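Skiltholm Science Pages for Young Readers
June — by the Skiltholm editors

We use cookies to remember your reading level. Accept | Settings

How a Robot Learns a Task From Your Hand

A robot arm does not know what a bottle is. It has motors, and each motor can turn by a certain amount. To pick something up, the robot needs a list of movements in the right order: move over, move down, close the fingers, lift. For many years, people wrote that list as computer code, one step at a time. This works well in a factory where every part sits in the same spot. It works poorly on a desk, where things get moved.

Another method is to show the robot the task. Engineers call this a demonstration. There are 2 common ways to give one.

The first way is remote control. A person holds a controller, or moves a small arm that is joined by wires to a bigger arm. When the small arm bends, the big arm bends too. The computer records the position of every joint many times each second.

The second way uses no robot arm at all. The person carries a gripper by its handle and does the task directly. A gripper is a robot's hand, and the simplest kind has two fingers that open and close. A camera fixed to the tool records what is in front of the fingers. Later, the computer works out from the video how the tool moved through the room.

Suppose the task is to grasp a bottle. The fingers have to come in on both sides of it and close by the right amount. If they close too little, the bottle slips. If they close too much, a soft plastic bottle bends.

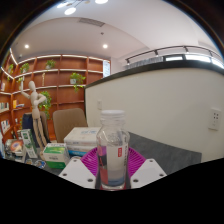
Esposito asked why the robot can't just watch one video and copy it, because that is how she learned to tie her shoes. One video holds one path. If the bottle stands a little farther to the left the next day, the old path ends in empty air. The robot needs to see the same task done from many starting points, so that it can link what the camera sees to how the fingers should move.

In the Nulska project, the bottle task was shown 442 times. Each demonstration lasted 7 seconds. Between turns, the person moved the bottle, changed the starting place of the gripper, or went to a different desk. The things in the background changed as well. A robot trained at only one desk may learn the desk by mistake and fail when it is taken somewhere else.

After recording comes training. A computer program looks at a picture from the video and guesses the next movement. The guess is compared with what the person did. If the two are far apart, the program is adjusted slightly and tries again. This is repeated a very large number of times. The finished program is called a policy — a rule for choosing the next move from what the camera sees now.

Then the policy is tested on a real arm. The Nulska test had 30 tries, with the bottle in a new place for each one. Every miss was written down along with where the bottle stood. If most misses happen near the edge of the desk, more demonstrations are recorded there.

Words to know
Demonstration: one recorded example of a task.
Gripper: the part of a robot that holds things.
Policy: the trained program that picks the next move.

Contact: Skiltholm Science Pages, Reader Desk | © Skiltholm | Back to top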